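How to plan the budget for a two-arm clothes handling station

When we prepared our first station at Kanden, we made one mistake: we asked for the price of the arms and believed this was the price of the station. This page shows the order in which I now write the budget.

Step 1. Write down the task in one sentence. Ours was "take a garment and a hanger, and put the garment on the rail". If the sentence needs a second one, you are planning two stations.

Step 2. Ask for the arms and grippers as separate lines. Some sellers include the gripper, others do not, and the mounting bracket is often missing from both offers. Ilari Heinonen, who does our purchasing, sends the same form to every supplier — this makes the offers easy to compare.

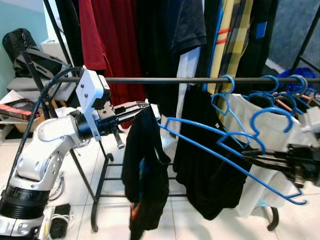
Two grippers at the clothes rail, one with a black garment and one with a blue hanger.

Step 3. Add the cheap things. Rack, hangers, test clothes, power adapters and longer cables came to 163 euros for us, and none of it was in the first plan. Buy clothes of different colours and fabrics, also dark ones.

Step 4. Keep money for spare fingers and cables. We reserve 300 euros for each arm.

Step 5. Put the hours of your own people in the same table. Sointu Aaltonen needed 2 weeks for mounting and calibration, and this was our largest cost after the arms.

Step 6. Leave 500 euros without a name. Send the table for approval only when the delivery costs are also confirmed in writing.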